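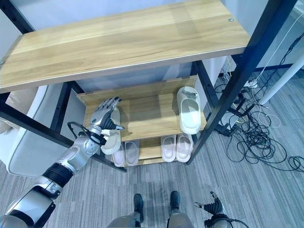
Collecting demonstrations for the slipper task
Speaker notes, Shobha Chacko, Platero group
12 shares | 0 comments

Open with the task definition. A humanoid places slippers on a three-tier rack in matched pairs. One episode is one slipper, from grasp to release. State this early, as the count on the next slide depends on it.

Data set: 2,000 episodes, teleoperated, collected in May. Two operators, Ebise Negash and Lensa Alemneh. Sessions were capped at 30 minutes. We discarded 316 episodes, mostly for dropped frames in the head camera stream. Do not read out the full table.

We use cookies to improve your experience. Accept | Manage settings

Pause on grasp choice. Holding the slipper by its edge leaves the sole free but lets it rotate. Operators differed here and we did not correct them. Tiruwork will ask about this; the answer is that the policy needs both.

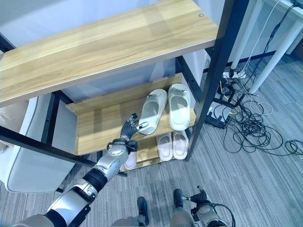 Head view, hand at the middle tier, fingers extended.

Point out the viewpoint. The forearm and wrist can hide part of the lower tier, so labels for that tier come from earlier frames in the episode.

Failed grasps: kept if the operator recovered within 6 seconds, otherwise cut. Give the rule and move on.

Next: repeat with the Doltanine rack, same operators, same slippers. Questions on licensing go to Oranuch Kamolrat.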